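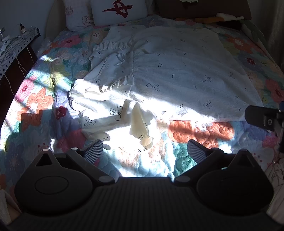
**Progress report, February – garment handling line, Fumside laundry**
Prepared by Zinuvby for the Buvell workplace fund

Work in this period covered folding of light garments: dresses, blouses and anything with gathers or a drawstring. Flat items were closed out in the last report.

Operators now record folds with hand-held grippers, and the recordings train the folding cell. The set stands at 2479 accepted folds. Printed fabric on patterned bedding was added because the cell had trouble finding a hem against a busy background. Strong side light remains a weak point.
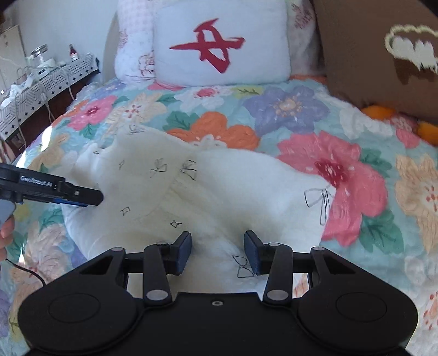
Elastic waists are the slowest class. The fabric bunches when released, and the skirt has to be laid out again before the first fold. We have split the task into two steps – spread, then fold – and the Bošković controller treats them separately.

Staffing: 28 people work on the finishing floor. None have been moved off it. 2 former folders now check recordings full time and have been regraded. The others rotate through recording in sessions capped at 60 minutes, after complaints of wrist strain. Piece-rate pay does not fit this work, and an hourly rate is under discussion with the floor.

Open items:

- lighter grip for smaller hands
- written rule on who may stop the cell
- replacement finger pads, on order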